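Zwei Arme, ein Stäbchen: Notizen vom Teleoperieren

11. Januar

Seit ich bei Stirkgate mitarbeite, verbringe ich die Vormittage damit, Robotern Dinge vorzumachen. Die Arme werden ferngesteuert: Ich halte zwei Führungsgriffe in den Händen, und was ich mit ihnen mache, machen die beiden Arme in der Box nach. Jeder Durchgang wird aufgezeichnet, und aus den Aufzeichnungen soll später ein Modell lernen, das die Aufgabe allein erledigt.

Die aktuelle Aufgabe heißt bei uns intern Lovex. Ein Stäbchen wird aufgenommen, von einem Greifer an den anderen übergeben und abgelegt. Von Hand dauert das keine 2 Sekunden. Mit den Führungsgriffen habe ich am ersten Tag 16 brauchbare Durchgänge geschafft, und danach taten mir die Unterarme weh.

Das Schwierige ist die Übergabe. Mit den eigenen Fingern merkt man, ob der andere schon zugefasst hat. Über die Fernsteuerung fühle ich davon nichts, ich muss es sehen. Meistens schaue ich direkt auf den Tisch und nur für die letzten Millimeter auf die Bilder der Handgelenkkameras. Wer umgekehrt anfängt und nur auf den Monitor starrt, verliert schnell die Orientierung, weil links und rechts sich in den beiden Bildern anders anfühlen, als man es gewohnt ist. 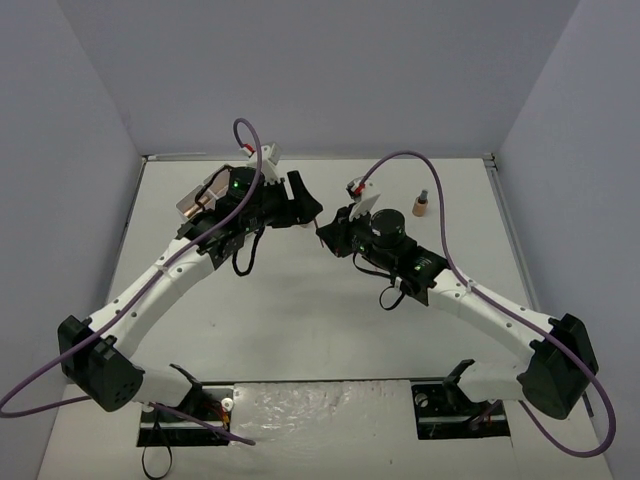 Greifer fast beieinander: Das Stäbchen ist beim linken Greifer, rechts steht noch das Fläschchen.

Ein paar Dinge habe ich mir inzwischen angewöhnt. Ich fahre beide Greifer erst auf dieselbe Höhe und bewege dann nur noch einen von beiden. Der andere bleibt stehen, auch wenn er nicht ganz ideal steht. Am Anfang habe ich mit beiden Händen gleichzeitig korrigiert, und dann laufen die Arme umeinander herum wie zwei Leute, die sich im Flur ausweichen wollen. In den Aufnahmen sieht das furchtbar aus, und das Modell lernt es mit.

Außerdem mache ich nach dem Zufassen eine kurze Pause, bevor der abgebende Greifer öffnet. Eine halbe Sekunde reicht. Ohne die Pause fällt das Stäbchen bei mir deutlich öfter herunter. Heruntergefallene Stäbchen sind übrigens kein Grund zum Abbrechen. Wir heben sie mit dem Roboter wieder auf und lassen die Aufnahme laufen – solche Durchgänge bekommen eine eigene Markierung.

Auf die Kabel achte ich inzwischen auch. Sie laufen außen an den Armen entlang und brauchen in jeder Stellung genug Spiel. Vor jeder Serie fahre ich deshalb einmal langsam durch den ganzen Bereich und schaue zu, ob irgendwo etwas spannt.

Unser Ziel für Lovex sind 300 Durchgänge, 75 davon mit geänderter Startposition des Stäbchens. Die Startpositionen würfelt ein kleines Skript aus. Ich hatte zuerst versucht, sie selbst zu variieren, und habe das Stäbchen dabei fast immer an dieselben drei Stellen gelegt.

Im März soll das erste trainierte Modell auf den Armen laufen. Ob es meine Pause vor dem Loslassen übernimmt, würde mich am meisten interessieren. Bis dahin kommt noch eine zweite Aufgabe dazu, Flaschen zuschrauben, und vor der habe ich ehrlich gesagt etwas Respekt. Beim Drehen muss man mehrmals nachgreifen, und mit den Führungsgriffen habe ich dafür noch keine Haltung gefunden, die länger als ein paar Minuten bequem ist.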